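Hard water, softener settings and film on glassware

Forum: Plumbing and Water Treatment
Thread status: open

copperline_88
Original post

Moved to a house outside Kernham in August. Well water, tested at 20 grains hardness, iron below detection. There is a Lehner softener in the basement, single tank, metered valve, left by the previous owner. Salt level is fine and the resin was replaced before the sale according to the paperwork. I still get a white film on glass and on the shower door.

Settings as found: hardness 12, capacity 2,000 gallons between regenerations, regen at 2:00 a.m. The meter shows 1,892 gallons used since the last cycle. Do I raise the hardness number or lower the gallons? The manual treats them as separate entries and does not say which one wins.

tds_meter
Reply

On that valve the gallons figure overrides if it was entered by hand. Set it back to auto, then enter hardness 20. The valve will calculate its own interval. At 2,000 gallons you are running through the resin's capacity long before it regenerates, so the last part of every cycle is raw well water.

Before changing anything, test at a cold tap downstream of the softener. Use a drop titration kit, not strips.

copperline_88
Reply

Tested this morning. Upstream 20, downstream 17. So it is passing nearly everything.

Set to auto, hardness 20. The display now shows 700 gallons. Started a manual regen.

Riverbend
Reply

I disagree with doing it by the gallon figure alone. 700 gallons at 20 grains is 14,000 grains, and that is only correct if the salt dose matches. If someone set the brine fill low to save salt, the resin never gets back to that capacity. Check brine fill minutes and multiply by the flow control rating printed on the brine line fitting. Every gallon of fill dissolves three pounds of salt.

Also check the bypass. A Javer bypass with a worn O-ring will leak hard water across and no setting will correct it.

tds_meter
Reply

Brine fill is worth checking. The bypass is unlikely if the downstream reading drops to zero after the regen. Test again before taking anything apart.

halfinch_pex
Reply

We had the same film for two years. Kitchen below.

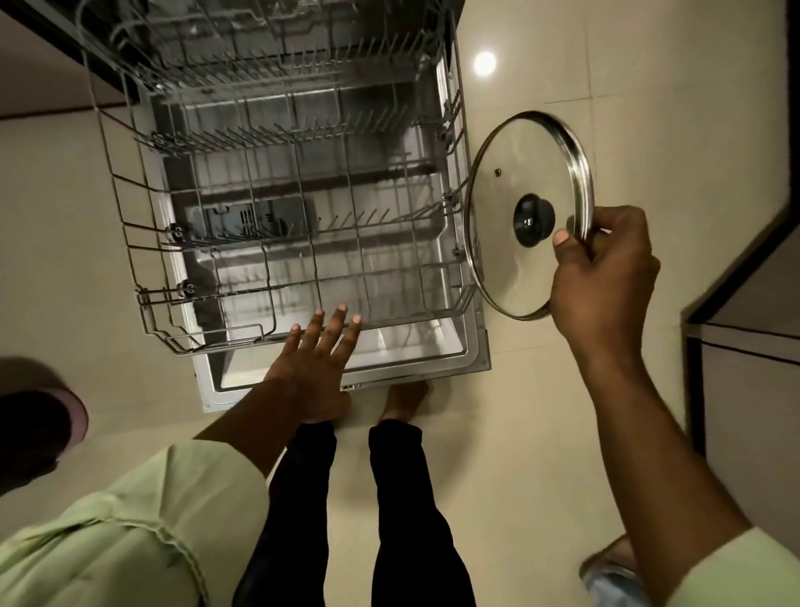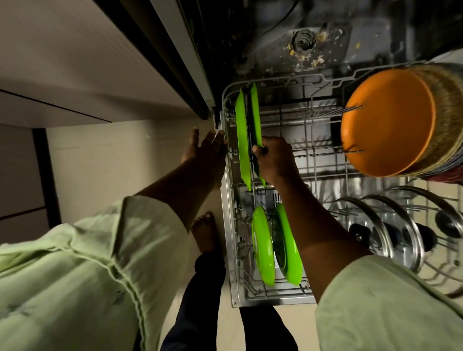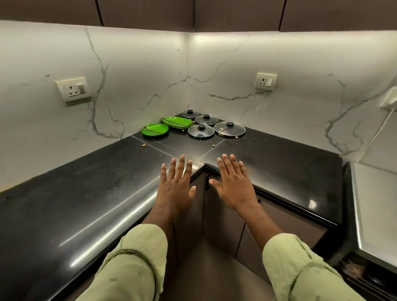 Our hardness was lower than yours and the softener was set correctly, but the kitchen cold line had been teed off ahead of it, so half the house was never treated. I found it by testing each fixture separately and writing the result on tape at the shutoff. Polished black stone like the counter in the last picture is a useful indicator in a case like this: put a spoonful of water from each tap on it, let it dry, and compare the rings. It gives you no number, but a treated line and a raw line look very different. Wipe it off afterward with plain water. Do not use vinegar on stone.

Riverbend
Reply

A softened line leaves a ring too. Sodium salts stay behind when the water evaporates. The difference is that they wipe off with a damp cloth and calcium scale does not. I would not diagnose anything from dried spots on any surface when a titration kit is cheap.

halfinch_pex
Reply

I said it gives no number. It was enough to tell me which tap to test first.

copperline_88
Reply

Results after the regen. Cold tap in the laundry: 0. Upstairs bath cold: 0. Kitchen cold: 20. Kitchen hot: 0.

Brine fill is four minutes at 0.5 gpm, so six pounds of salt. The tank is one cubic foot.

tds_meter
Reply

Kitchen cold is on the raw side. Common practice here for drinking water, probably intentional. Leave it unless you want it changed.

Six pounds on one cubic foot gives you 20,000 grains at best. 14,000 leaves a reserve. No change needed.

Riverbend
Reply

Agreed on the salt dose. Withdrawn on the bypass, the zeros settle it.

I would still put in a sediment filter ahead of the valve if there isn't one. Well grit scores the piston seals. Naltow sells a spin-down type that can be flushed without shutting off the house.

copperline_88
Reply

There is a filter housing upstream, no cartridge in it. Will fit one. The old scale on the shower door is still there, and I assume soft water will not remove it.

tds_meter
Reply

Not at any useful speed. Citric acid on the glass, keep it off the metal trim, rinse. Retest the laundry tap when the meter gets close to 700 and post the reading.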